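Cellule de tri Jalen : mise en route et entretien
Notes de cours, septembre 2022
R. Andreadis

3. Remise en état du poste

Couper l'alimentation des deux bras avant de toucher aux pinces. Contrôler le serrage des doigts, puis le passage des câbles au poignet : la boucle doit rester libre sur toute la course.

Remettre les bacs côte à côte, bleu, vert, rouge, et refaire l'origine de chaque bras. Lancer ensuite 9 cycles à vitesse réduite. Si une pince accroche le bord d'un bac, relever le point d'approche de 5 mm et recommencer.

Noter toute correction dans le cahier du poste, avec ses initiales.
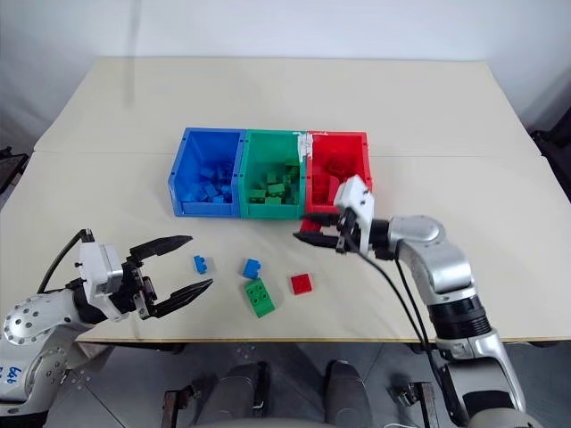
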